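The town library in Prornberg has put 46 new desks into its second-floor study rooms, replacing tables that had been in use since the building opened. The desks went into service in September 2018 and are open to anyone with a library card.

The new desks are white, with a front edge that curves inward so that a reader can pull a chair in close and rest both arms on the top. They were supplied by Rowbotham, an office furniture company, and paid for with money left over from the roof repair budget. The order came to 52 desks. The last six are in storage until the language room has been painted.

Along with the furniture, the library has changed its rule on drinks. Bottles with a screw cap are now allowed on the desks. Open cups, cans and hot food are still to be kept in the lobby. The old rule banned everything except water.

"People were bringing tea in anyway and hiding it in their bags, where it leaked," said Zineb Belkadi, who runs the study rooms. "I would much sooner see it on the desk with the lid on."

Belkadi said the white tops show marks more than the old brown ones did. Staff wipe them each evening, and readers are asked to use a mat when cutting paper or card.
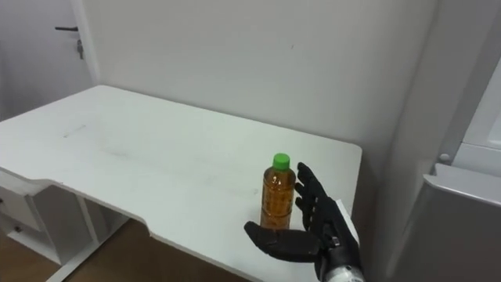

A capped bottle on one of the white desks.

The study rooms can be booked for up to three hours at the front counter. Group bookings of more than four people should be made a day ahead. The old tables have been offered to local schools, and 17 have been collected so far. Schools that would like one can leave their name at the counter.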